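Park Street Rental — Move-In Safety Checklist
Checked by Ibsa Wako, October

1. Smoke alarms — Pass. All of them sounded on the first press, even the old one in the hall!

2. Water heater — Pass. Set a bit high, so I turned it down. The relief valve and drain pipe look great.

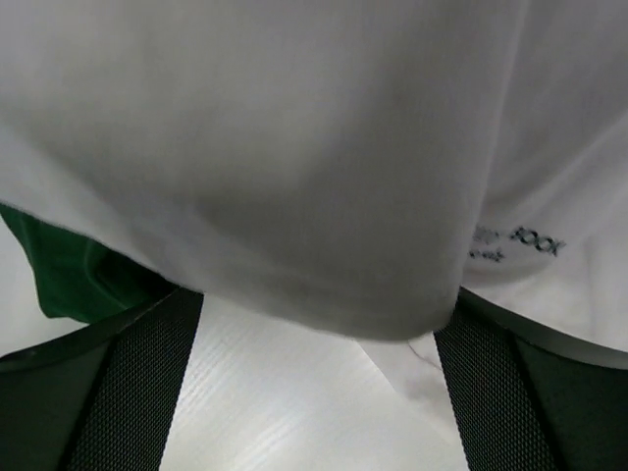 The pan under the tank is new too, and I love seeing that in a house from the 40s.

3. Stair rail — Fix. Two loose brackets at the top. Easy job, longer screws should do it.

4. Outlets near sinks — Pass. Every one tripped and reset just as it should (kitchen, both baths, garage).

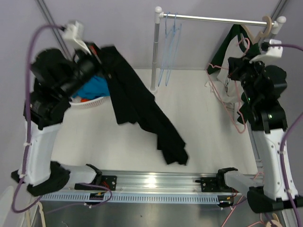 5. Bedroom windows — Fix. The back one sticks halfway. It has to open fully before anyone sleeps in there.

6. Gas meter — Pass. Reading 2,893, no smell at any joint.

Recheck items 3 and 5 before keys go out.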